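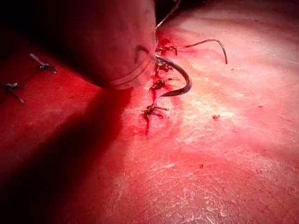
The rock chapels at Bunus will open again to visitors in December, after two years of repair work on the stairs and the drainage. The town of Ernlow, which owns the site, confirmed the plan this week. The three chapels were cut into the hillside in the Middle Ages, and many travelers know them for their color more than for their architecture. With a lamp held low, the walls have the same colors as the photo at the top of this page, a strong red in the shadow which becomes paler toward the right, until it is a whitish pink with fine streaks and speckles. The old guidebooks called this effect "the evening wall", and people used to wait a long time in the lower chapel to see it.

The way down has been the main difficulty. There are 206 steps from the gate to the lower chapel, and in winter the water ran over them and made them dangerous. The steps now have a handrail on both sides, and a new channel takes the water to the old mill pond. The work was paid for by the town and by the Whitcombe Heritage Fund. 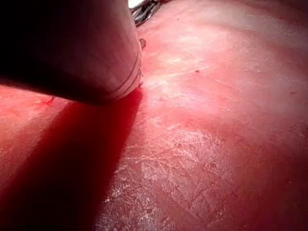
The number of visitors will be limited at first. Only 53 people may be inside the chapels at the same time, and every group must go with a guide from Ernlow. Tickets will be sold at the gate and at the bus station in Puststead. The town has not decided the price yet, but it says that residents of the valley will enter free during the first winter.

The upper chapel, with its carved ceiling, stays closed for now. A part of the ceiling is still under study, and the restorers want to see how the stone behaves through one more cold season. Visitors will be able to look in from the doorway – there is a low barrier there – but they may not go inside.

Puststead is the nearest town with a railway station. A bus will run from there to Bunus in the morning and return in the afternoon. Travelers who come by car from Whitcombe should expect a drive of 79 miles, the last part on a narrow road without gas stations.

Published 15 April 2019
Reading time: 2 minutes

Comments (3)

hillwalker_b
Good news. I went before the closing and the steps were really bad after rain. Will dogs be allowed in the lower chapel?

Marrow Lane
Two years for a handrail and a drain! But I am happy they did it. My parents were married in the village and we always wanted to show the chapels to our children.

slowtrain
Please check the bus time. Last I heard, the morning bus leaves before the first train comes in to Puststead.

Recent items
Whitcombe museum extends its summer hours
Walking the old salt road to Ernlow
Puststead station café to close for repairs
Where to stay in the Bunus valley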